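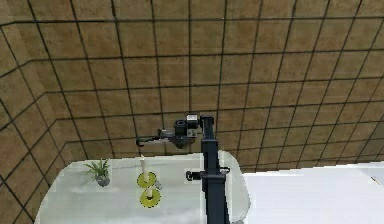 Gripper trials in simulation: frequently asked questions

What is being compared?
Two grippers on the same arm model: the long-fingered one we already use and the shorter Bednárik. Both run from the Pundevlow controller with the same settings.

Is any of this done on a real arm?
Not yet. All current runs are simulated. The Camdale workshop will repeat a smaller set on hardware in March.

How many runs does each gripper get?
36 per object. A run ends after 60 seconds whether or not the object has been lifted.

Why use candles and holders?
They are narrow, and a tall one is easy to knock with the fingers on the way down. Valeriano Bustamante chose them after boxes proved too easy for both grippers.

Can I change the room?
Yes, but keep the tiled walls if you want to compare your results with ours. The tile pattern repeats, and that matters for the camera tests.

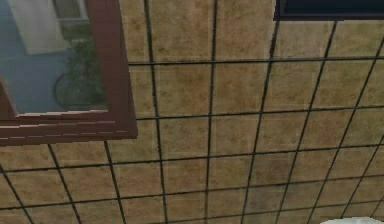

A view with little in it except wall gives the position tracker the most trouble. If the estimate drifts by more than 5 cm, the run is marked as a camera fault and left out of the gripper scores.

Does the camera move with the wrist?
In set A it does. In set B it is fixed — ask Ainhoa Villanueva for the mounting file.

My fingers pass straight through the object. What is wrong?
Usually the contact step is too long. Halve it and run again.

Who do I send results to?
Unai Robles at Kukstead. Please include the controller log.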